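3. The garage build

3.1 Where it lives and what it cost us

We built the whole thing in one bay of a shared workshop on Lorente Street, and I should say up front that the bay dictated a lot of our choices. It's narrow, the lights belong to everybody, and the bench next door belongs to a man who restores accordions and likes the big door open. So the first thing we bought was cloth. Green cloth for the work surface, more green cloth hung up behind, and after that the cameras finally stopped picking up accordion parts as graspable objects (we lost most of a month to that, and I still hold a small grudge).

Total spend on parts came to just over 700 dollars, leaving out the two arms, which we got secondhand as Guvham kits with half the screws missing. Casimiro Collado rebuilt the joints over the winter. I did the wiring and most of the swearing. The controller is an old desktop running the Gilon scheduler, which we picked for the very grown-up reason that Casimiro already knew how to restart it.

3.2 The drawer task

We wanted a job that anyone with a cluttered garage would care about, and what our neighbors in the workshop asked for, over and over, was help with small-parts drawers. Open one, put a thing in, close it. It sounds like nothing! The trouble is that a cheap plastic drawer unit weighs very little, so a pull that's a bit off-axis drags the whole unit along with it, and a pull that's too timid just flexes the front. We tried double-sided tape under the base and then took it off again, partly to keep things fair and partly for the sake of the cloth.

The unit we settled on has dark see-through fronts and white handles, and the handles are the reason we chose it. Our detector is a very simple one. It looks for a bright shape on a dark panel, and a white tab on a smoky front is about as easy as life gets.
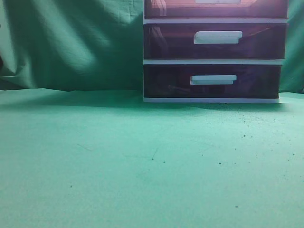 Olaia Ibarra wrote back on our first draft that we were making it too easy on ourselves, that a white handle on a dark drawer is a gift, and she wanted to know what happens when both are the same color. Fair point, and the short answer is that it gets a lot worse. We repeated the drawer runs with brown paper taped over the handles of a second unit, and the detector found the right handle in 6 attempts out of 32. I've left that result in Section 5 with no excuses attached. Anyone planning to copy the build should read it before they go shopping for drawers.

3.3 Grasping clear things

The second job is picking up a small clear bottle, and this one nearly finished us. Clear plastic over green cloth looks like green cloth, only wobblier. The overhead view was close to useless for the body of the bottle, so we gave up on it and let the wrist camera look for the cap from above. Once the cap is found, the arm comes down with the fingers open, and the controller guesses where the body is by assuming it sits right under the cap. That assumption is fine for a bottle standing up. For one lying on its side it's terrible, and we don't claim to handle those.

One detail that cost us a Thursday evening — the wrist camera's focus is fixed, and up close the cap goes soft. Printed lettering on it blurs, so we gave up on reading labels and fit a plain circle to the white disc. It was faster anyway.

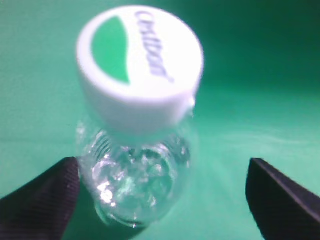
Figure 3. Wrist view of the clear bottle, with the gripper fingers open on either side of it.

The fingers are our own design, version 18 if you count the ones that snapped. Earlier versions came to a point, and they were lovely for handles and hopeless for bottles, which squirted out sideways. The current pair ends square. We tried a few coatings from the Wasier sample box as well, and they mostly collected lint.

3.4 Two arms, one small table

With both jobs sort of working, we put the second arm on the same table and immediately found out how little room there was. Each arm has its own controller process, and neither plans around the other in any clever way. What we have instead is a turn-taking rule: the area just in front of the drawers counts as a shared zone, and an arm has to ask for it before going in.

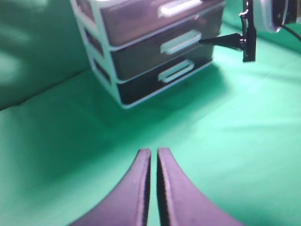

The rule is dumb and it has held up well, with one annoying exception. If an arm stops partway through a pull, it keeps hold of the zone and the other one waits for as long as you let it. We added a timeout, then argued about how long it should be — Casimiro wanted it short, I wanted time to walk over from the coffee machine — and the value in the released code is the longer one. Change it if your coffee machine is closer. The request and release messages all go through the scheduler log, and that log is where the timing numbers in Section 4 come from.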